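Small kitchens talk, Clurudgate library, May 5, 2021
Notes - keep to 18 min!!
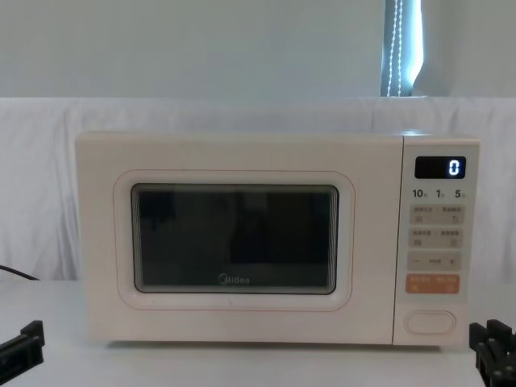

1. Microwave first
- say hi, thank Gemma Greenwood for the room
- cream Midea, white tabletop. Door left, controls right, display showing 0
- ask: who reads the buttons? who just hits start
- quick times, 10 / 1 / 5 printed under the display. tiny print, glasses joke maybe

2. Where it goes
- own spot, not on top of fridge (Mariann's story, short version)
- leave 4 inches above, check the manual tho
- door swing. measure BEFORE you buy

3. Cleaning
- bowl of water + lemon, 2 min, wait, wipe
- no scouring pads on the door
- pass arond Storkden handout

Questions, then Ilir on shelves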